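Review: Gonden managed hosting, one year on
Print this page | E-mail to a colleague
14 shares | 3 comments

I moved our shop site to Gonden last October, after Kiltia put its prices up for the second time. The plan I chose is called Mackay and costs £188 a year, with backups and a security certificate included. E-mail is extra. I run 32 mailboxes, so that added more than I had planned for.

The move itself took one evening. Their support team copied the files and the database, and I changed the domain settings the next morning. Two contact forms stopped sending and had to be set up again. I raised a ticket and had a proper answer before lunch.

Pages load faster than they did at Kiltia, mostly on the product listings. We have over 200 products and the old server struggled with the search page. The control panel is plain and a bit dated – finding the redirects took me a while – but everything is in there somewhere. 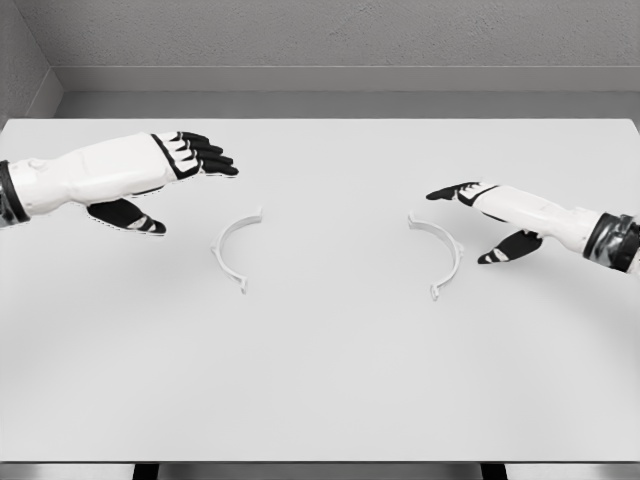
Lucyna Wilczyńska disagrees with me about the backups. She has two client sites on the same plan and says that restoring a single file is too slow, as you have to ask support to do it. Full restores can be done from the panel, and she has no complaint about those.

I have only needed one full restore, after a bad plugin update, and it worked. Anyone who edits files by hand every day may want to look at Dollstead instead, where single files can be restored without a ticket.

Storage on Mackay is 100 GB and we use very little of it. Renewal was at the same price as the first year. I have renewed.

Hui-mei Au
October 3, 2026

Print this page | E-mail to a colleague
3 comments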